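4.2 Grasping in clutter

We built Hilldale, our simulated dining room, because I got sick of tidying a real one. Each policy gets 100 tries per layout.

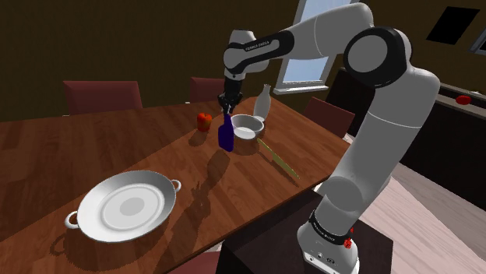

Figure 3. The Franka arm over the blue bottle in a Hilldale layout.

Bottles went better than I'd hoped, but the eggplant was our favourite (Valentin Charpentier lobbied hard for it!). Gripping near the stem end leaves the body hanging, so we score the lift and the placing separately. 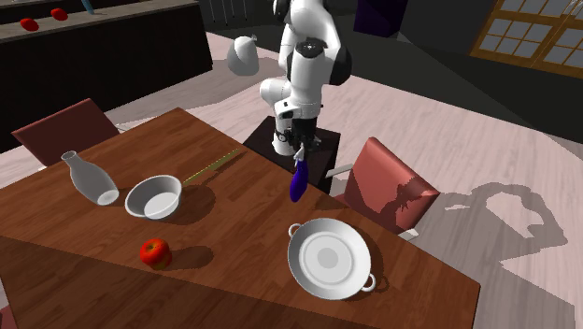
4.3 Changing the lighting

We reran every layout under 40 light settings, keeping the colour of the table fixed.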